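Workshop notebook -- May 9, 2025
EV bay, Sindau site

Good day, this one! The Lutent hatchback finally gave up its secret and I want it all down before I forget the order I did things in.

Recap for anyone picking this up cold. Car came in from the Gateck dealership with a complaint of slow charging at home. Owner has a 7 kW wall unit and was seeing the session drop out overnight, then start again on its own, then drop out again. Gateck had already swapped the cable and updated the car's software. No change. Fabrice Joly had it plugged into our own post yesterday and it charged perfectly for the whole afternoon, so we were all set to blame the house.

Started again from the beginning this morning. Checked the inlet pins (clean, no browning, locking pin moves freely), then the pilot line at the inlet, then the same line at the onboard charger plug. Fine at one end, jumpy at the other if I leaned on the loom behind the rear wheel arch liner. Lovely moment. Liner off, four clips broken already, so somebody has been in there before us. The loom had been put back on the wrong side of its bracket and was rubbing where it turns. Sleeve worn through, one core down to a few strands.
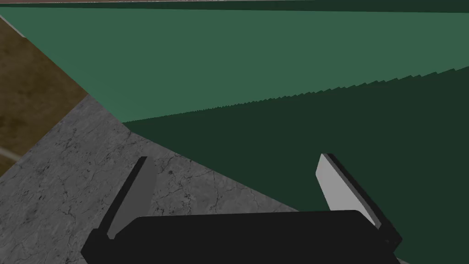

Ishbel Jardine reckons we should have gone to the loom first, and that a charge fault which comes and goes is wiring until proved otherwise. She also wants the car shaken about on the post next time before anyone signs off a clean charge, and she has a point. Ours sat dead still all afternoon. I've added a wiggle test to the intake sheet, between the inlet check and the first timed charge.

Repair: cut back to good copper, new section spliced in, heat shrink, fresh sleeve, loom on the correct side of the bracket this time. Put 855 on the job card for the customer, parts and labour together, which still feels steep for a bit of wire but most of it is hours. Gateck quoted them 3,000 for a new onboard charger! So glad we didn't order one.

Odometer and battery readings are on the card. Charged from 31 per cent with me tugging the loom every few minutes and not one dropout. Pilot steady at both ends. I'd still like an overnight run before it goes back, and Fabrice is happy to leave it on the post.

Other bits
-- The Mohmand insulation tester is reading a touch low against the reference resistor. Not enough to matter for today but it wants sending off before the end of May.
-- We're out of the small orange sleeve. I used the last of it. Sorry. Grey clips also low.
-- Bin 122 has the old loom section in it, labelled. Please don't throw it out, I want to show the apprentices what a rub-through looks like in real life, it's such a clear one.
-- Ring Gateck and ask who had that liner off, and whether they've had any more of the same model through. If the bracket is that easy to get wrong there will be others.

Still to do: refit liner with new clips, overnight charge, road test over the bumpy bit by the depot, then plug in again straight after.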